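Subject: Re: [parents-reading] Choosing the March book, and the question of memoirs
From: Inna Dovhaniuk
To: parents-reading list
Date: October 2019

Dear all,

Thank you for the messages. I have read them twice, because on the first evening I was too tired to understand the longer ones. I quote only the part I want to answer, so that the digest does not become too heavy.

> I would like us to think again before we put another memoir by a parent
> on the list. We have read four of them now. They are moving, I don't
> deny it, but each time the child is seen from outside. We learn what
> the mother felt at the hospital, what the father felt at the school
> gate. My son is deaf and he is 19. He looked at the pile on our kitchen
> table and asked me if any of these people were allowed to speak.
> I had no good reply for him.
>
> Could the March book be one in which the person with the difference is
> the one who writes? And if we can't find one we agree on, could we
> at least have a talk on the subject in place of a book?
>
> Also, please, not more than 200 pages. Some of us work nights.

I agree with the first point almost fully, with the second partly, and with the third with all my heart.

About the first. When my daughter was small I read only books by parents, and I read them as a person reads a map in a strange town. I wanted to know where the next street was. I did not ask what the child thought, because I was frightened and I wanted to hear from somebody who had been frightened before me and was still standing. So I would not like us to speak badly of these books. For a family in the first year they are maybe the only ones which can be read at all. But most of us on this list are not in the first year any more. My daughter is a teenager, she has opinions on everything, and she would be very surprised to hear that I am an authority on her life.

There is one thing I would add. A writer who is deaf, or who has dwarfism, or who is autistic, does not write for all the others. I say this because at our last discussion (those who were at Jernton will remember) we spoke of one short essay as if it was a report from the whole autistic population. Two people in the room disagreed with the essay from their own experience and they were not really heard. If we choose a book in the first person, I would ask that we read it as one person's book. It would be good to have a second, shorter text beside it which says something different. I can look for it.

About the talk in place of a book. I am not against it, but I know what happens with talks. Somebody has to invite the speaker, somebody has to find a sign language interpreter, and the interpreter must be booked long before, not in the last week as we did for the spring evening. I wrote to the Lysenko library, and they can give us the upper room, which has the lift and the hearing loop. The room takes 91 people if the chairs are in rows, and far fewer if we sit at tables. I prefer tables. In rows people listen and go home. At tables they argue a little, and the new ones find somebody to sit with.

The library asks for these things in writing:

The name of the speaker and the title of the evening
Whether we need the loop switched on, and who will check it
Whether children will be present, and if yes, what age
A contact telephone for the evening itself

If we decide for the talk, I can fill in this form, but I need the name of the speaker from you. I don't want to choose alone.

About the pages. I made a list of what I have at home and what I could borrow, and only two titles are under the limit. The first is a small collection of letters between two brothers, one of them with Down's syndrome, published by Zivetti. The letters were not corrected by an editor, the spelling is left as it was, and there is a note from both brothers explaining why they wanted it so. I liked it very much. My husband found it slow in the middle, where they write mostly about football. The second is a book about growing up deaf in a hearing village, from the same publisher. It is sharper, sometimes angry, and in places unfair to the grandmother, I think, but it would give us much to discuss. I can send one chapter of each to anyone who wants to try before voting. They are scanned, so the text cannot be read aloud by a screen reader – if you need it typed, tell me and I will type it. It is no trouble, I type quickly.

One more question came up in private messages, and I was asked to put it here without a name. It is this: what do we do about the brothers and sisters? A member wrote that her older girl, who has no diagnosis of any kind, came with her twice and then stopped. The girl said that everybody asked her about her brother and no one asked her what she is studying. I felt ashamed when I read it, because I believe I was one of those who asked. I don't have a full answer. Perhaps one evening in the year could be theirs, with them choosing the book and us parents making the tea and keeping quiet. The Nulanlow group does it like this already, and they told me that the parents keep quiet for 20 minutes and then begin to interrupt.

I would also like to ask about words. In the last digest there were "suffers from", "special" and "normal children" in one paragraph. I do not write this to blame the author. English is my third language and I have surely used worse. But we have readers on this list who are the people we talk about, and one of them left in the summer. Could we agree on something simple: use the word the person uses for himself or herself, and if you don't know it, ask? In my own language we have the same difficulty, and the polite word of my childhood is now a rude one, so I understand how it happens.

For the vote, please write to me directly and not to the whole list, otherwise the ones who read the digest get the same line many times. Write only "letters", "village" or "talk". If you are against all three, write this too, and what you would like instead. I will close the vote when the messages stop coming, and I will send the result with the names removed.

Those who receive the list on paper can answer by post to the same address as before. I will wait for the post before I count.

Tea and cups for our next meeting are on my side, but somebody should please bring milk that is not cow's milk, as I forgot it two times now.

With warm greetings to all of you, and to the ones who only read and never write,

Inna Dovhaniuk

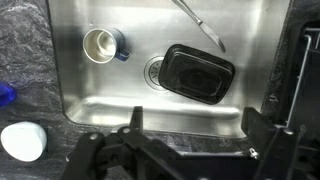
Blue mug in the sink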